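I'm after 8 households for a study on how people buy their groceries, and I'd love it if one of them was yours. My name's Margareta Pană and I run shopper research for Nivico, a small outfit in Puvcombe that works with independent grocers. We're trying to get a handle on why so many of us do one big shop at the supermarket and then end up at the corner store three nights later anyway (guilty!).

Over 3 weeks in October you'd keep every receipt, note what you meant to buy and didn't, and have a quick phone chat with me once a week, usually after 6 pm. You can shop wherever you like, online orders included.

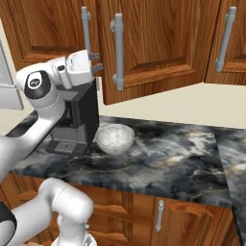

The last round was a ripper. We ended up with 1,030 receipts from 121 shoppers, and the team at Drukis have already changed how they stock their fresh aisle on the back of it. This time I want fewer people and longer yarns, especially about own-brand stuff and what makes you switch.

You'll need to be over 18, do most of the shopping at your place and live within a bus ride of the Pálfi store. Big families, share houses and people on their own are all welcome. Sorry, no grocery industry workers.

You'll get a voucher at the end, and I'll cover your postage for the receipts. Keen? Leave your name and a phone number at the Pálfi service desk and I'll give you a call.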